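Color Secrets: Why Red, Yellow and Blue Look So Good Together

by Celeste Carrilho for the Stiltby Young Makers pages

Have you ever drawn a bunch of black lines on a piece of paper with a ruler, colored in a few of the boxes, and thought, wow, that looks like real art? Well, it is! More than a hundred years ago, a Dutch painter named Piet Mondrian started making pictures almost exactly like that. People still love them so much that they put the pattern on dresses, mugs, socks, curtains and even cakes.

Who was Piet Mondrian?

He was born in the Netherlands in 1872. When he was young he painted the things he saw near home: windmills, rivers, cows and lots and lots of trees. If you look at his tree paintings in order, something amazing happens. The first ones look like ordinary trees. Then the branches turn into curvy lines, and the curvy lines get simpler and simpler, until you can hardly find the tree at all!

After that he kept going. He got rid of the curves. He got rid of green, too. By the time he was in his fifties, his most famous paintings used straight lines, going up and down or side to side, with boxes of red, yellow and blue, plus black, white and gray.

What is so special about those three colors?

Red, yellow and blue are what painters call the primary colors. Grab your paints and try it. Yellow and blue make green. Red and yellow make orange. Red and blue make purple (sometimes a muddy one, depending on your paints). But try as you like, you can't mix a bright, clean yellow out of the other paints in a basic set. Mondrian wanted to use the simplest colors he could find, so these were perfect for him.

Is it just a checkerboard?

Nope! On a checkerboard every square is the same size, and your eyes get used to it very quickly. In a Mondrian painting the boxes are all sorts of sizes. There might be one giant red box at the top and a teeny blue one way down in the corner. The big box feels heavy and the little one feels light, and somehow the whole picture still feels balanced, like a seesaw with a grown-up sitting near the middle and a kid out on the far end.

The white parts matter just as much. They give your eyes a place to rest. My class at Furkemside colored in every single box the first time we tried this, and the pictures looked so noisy! On the second try we left most of the boxes white and loved them.

You can print the pattern on fabric too, and then it goes wherever cloth can go, even over a table. 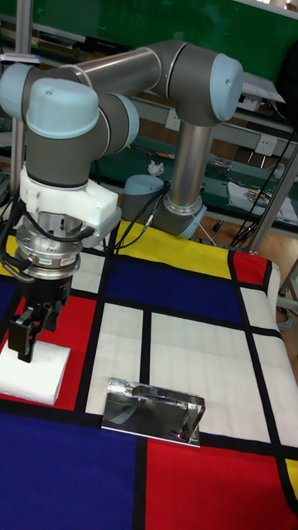
Make your own!

You will need white paper, a ruler, a pencil, a thick black marker, and something red, something yellow and something blue to color with.

1. Draw two long pencil lines from the top of the paper to the bottom. Don't put them in the middle.

2. Draw three lines from side to side. Leave different gaps between them.

3. Add a few short lines that stop when they bump into another line.

4. Go over everything with the black marker. Make some lines fatter than others.

5. Pick one big box and color it. Then pick a small box far away and give it a different color.

6. Prop your picture up and look at it from across the room. Does one side feel too heavy? Add a little color to the other side.

Try turning your picture upside down before you sign it. You might like it even better that way!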